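Capa preta de edredão: como dobrar sozinho e tirar pelos e cotão?

Comunidade Casa e Roupa > Quarto > Roupa de cama

Publicado por marta_vilar
3 respostas · 700 visualizações

Boa tarde a todos.

Comprei uma capa de edredão preta, de casal, modelo Telness, e estou a ter dois problemas com ela. O primeiro é dobrá-la. Vivo sozinha, a capa é muito grande e não consigo segurar os quatro cantos ao mesmo tempo. Estico os braços, um canto cai, e quando volto a apanhá-lo o outro lado já está torto. Acabo por fazer um rolo e empurrá-lo para a prateleira de cima do roupeiro, de onde sai todo vincado.

O segundo problema é o cotão. Tenho lençóis brancos e tudo o que é branco fica agarrado à capa preta. Tenho também um gato cinzento, que não ajuda. Já usei o rolo adesivo, mas gasto meio rolo de cada vez e passado um dia está igual.

Pormenores que podem interessar:

A cama é encostada à parede de um dos lados, por isso só tenho passagem pelo outro lado e pelos pés.
O tecido é algodão com poliéster, não sei em que percentagem porque cortei a etiqueta.
Lavo a 40 graus com o resto da roupa de cama.
Não tenho máquina de secar. Seco no estendal da varanda.

Alguém tem um método que funcione para uma pessoa só? E vale a pena lavar a capa separada?

Obrigada.

3 respostas

Heikki Vuorinen
Membro · 1,341 mensagens

Olá, Marta. Trabalhei vários anos na rouparia de uma residencial e dobrava peças grandes sozinho todos os dias. O erro mais comum é tentar dobrar a capa no ar. Use a cama como mesa. Serve perfeitamente mesmo com um dos lados encostado à parede, desde que trabalhe a partir dos pés.

Antes de começar, faça a cama só com o lençol de baixo bem esticado e tire as almofadas. Se o lençol for branco, melhor para ver as dobras de uma peça preta, mas sacuda-o primeiro, senão passa cotão para a capa. O método é este:

Passo 1. Feche os botões ou o fecho
Uma capa aberta enche-se de ar e as duas faces deslizam uma sobre a outra. Feche tudo, até ao último botão. Se a capa for de molas, feche pelo menos as dos extremos e a do meio.

Passo 2. Encontre os cantos
Procure com as mãos os dois cantos do lado fechado, o lado oposto aos botões. Meta uma mão em cada canto e sacuda duas vezes com força. Esta parte pode ser feita à janela, se não tiver vizinhos por baixo.

Passo 3. Deite a capa na cama e puxe por uma prega
Largue a capa sobre a cama, com os cantos fechados virados para a cabeceira. Não tente alisar tudo com a palma da mão, que só empurra o tecido de um lado para o outro. Junte um pouco de tecido, segure bem essa prega e puxe-a na sua direção. O resto vem atrás. Depois largue, passe ao bocado seguinte e repita até chegar à outra ponta.

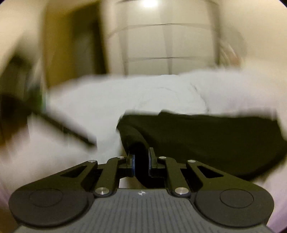

Passo 4. Dobre ao meio no comprimento
Pegue nos dois cantos da cabeceira e traga-os até aos cantos dos pés. Acerte primeiro os cantos e só depois a borda. Passe o antebraço de um lado ao outro para tirar o ar. O ar sai pela abertura dos botões, portanto convém que essa ponta esteja livre.

Passo 5. Dobre ao meio outra vez
Fica com uma faixa comprida, atravessada na cama. No seu caso, com um lado encostado à parede, puxe a faixa um palmo para fora do lado livre para conseguir chegar à outra ponta sem ter de subir para o colchão.

Passo 6. Feche em três
Dobre a ponta do lado da parede até dois terços da faixa e traga a outra ponta por cima. A largura final deve ser a da sua prateleira. Se não for, desfaça só este passo e ajuste.

Passo 7. Guarde com a dobra para fora
Na prateleira, ponha a dobra lisa virada para si e as bordas soltas para dentro. Assim tira uma peça sem desmanchar as que estão por baixo. Peças pretas por baixo, brancas por cima.

Com prática leva dois ou três minutos. Nas primeiras vezes vai levar mais.

Quanto ao cotão, sim, lave a capa separada. Vire-a do avesso e feche-a antes de a pôr na máquina. Se a lavar aberta e junto com os lençóis, as peças pequenas entram lá para dentro e saem enroladas numa bola, mal lavadas e mal enxaguadas. Lave a 30 graus, com detergente líquido. O detergente em pó deixa às vezes marcas claras no preto que parecem cotão e não são. Centrifugação baixa, porque os vincos de uma centrifugação forte já não saem sem ferro. Limpe também o filtro da máquina e a borracha da porta, que é onde fica o cotão das lavagens anteriores.

Para os pelos do gato, passe uma luva de borracha ligeiramente húmida sobre a capa, sempre no mesmo sentido. Os pelos juntam-se em rolinhos e apanham-se à mão. Guarde o rolo adesivo para o fim, só para o que sobrar.

tozé_m
Membro · 2 mensagens

eu não dobro. ponho a capa num cabide daqueles grossos de calças e penduro no roupeiro. não fica vincada e não dá trabalho nenhum. só precisa de ter espaço

Lurdes Pinhal
Membro · 400 mensagens

O método da cama é o que também uso e funciona. Só acrescento algumas coisas.

Se a cama tiver grades de metal na cabeceira ou nos pés, como a minha, veja se não há pontas ou parafusos salientes antes de andar a puxar tecido. Rasguei uma capa Mosarside assim, logo na segunda semana. Agora tenho um bocadinho de feltro colado em cima do parafuso e nunca mais prendeu.

No estendal, não pendure a capa pelo meio. Fica com um vinco a toda a largura e, numa capa preta, esse vinco vai desbotando com o sol. Pendure-a do avesso, presa pela borda de baixo, com as molas nas costuras. Se o estendal for pequeno, faça como eu e ocupe duas cordas, com a abertura para baixo para a água escorrer. E retire-a logo que esteja seca. Eu deixei uma Sjöberg preta ao sol durante um verão e ficou castanha nas dobras.

Sobre a temperatura, 40 graus não faz mal ao tecido, mas a cor dura menos. Uso 30 graus no dia a dia e só subo quando alguém esteve doente cá em casa.

Sobre o vinagre, vai encontrar muita gente a recomendar meio copo no compartimento do amaciador. Experimentei e não notei diferença no cotão. No cheiro, sim. O amaciador deixei de usar, porque ao fim de umas lavagens o tecido fica com uma espécie de película e parece que agarra mais pelo.

Quanto à ideia do cabide do tozé_m, já tentei. Com uma capa de solteiro ainda vai. Com uma de casal a barra vergou e a capa escorregou para o fundo do roupeiro. Talvez com um cabide de madeira.

Comentários a esta página

marta_vilar
Obrigada aos três. Experimentei no sábado o método do Heikki e consegui à segunda tentativa. O que me faltava era fechar os botões antes, nunca os fechava. Na dobra em três ainda fico com uma ponta mais larga, mas já cabe na prateleira. A luva de borracha também resultou com os pelos. Com o cotão branco nem tanto, vou ver depois de lavar separada.

Heikki Vuorinen
Se uma ponta fica mais larga, é provável que as bordas não estivessem acertadas no passo 4. Volte atrás até aí, não vale a pena corrigir no fim. O cotão branco demora duas ou três lavagens a desaparecer.

Lurdes Pinhal
Marta, os lençóis brancos são novos? Os meus da Landville largaram cotão até à quarta lavagem e depois pararam.

marta_vilar
São, comprei-os em fevereiro. Vou lavá-los outra vez sozinhos antes de voltar a pôr a capa por cima.

Outros assuntos em Roupa de cama

Como dobrar lençóis com elástico
Capa de edredão que roda por dentro: atar ou coser fitas?
Manchas amareladas em fronhas brancas
Guardar cobertores de inverno num quarto húmido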